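Claltina to Supply Standardized Ginger Extract to Two Clinics in Lutport

LUTPORT, August

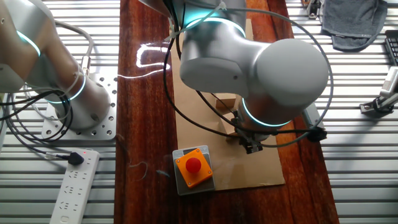 Imre Simon said patients with long-term nausea had been asking for a ginger product with a stated strength on the label, and that shop-bought capsules varied too much from one bottle to the next to be dosed with any confidence.

Claltina will begin supplying its Botuvow ginger root extract to two outpatient clinics in the Ross district next month. Each capsule contains 400 mg of dried extract. The first delivery covers 198 patients already enrolled in the clinics' dietary support program.

Every batch is tested for gingerol content, heavy metals and microbial load before release. Certificates of analysis are issued to the clinics with each shipment and are available to patients on request.

Botuvow is a dietary supplement. It is not intended to diagnose, treat, cure or prevent any disease. People who take blood thinners, or who are pregnant or nursing, should speak with a physician before use.

Media inquiries: Claltina press office, Lutport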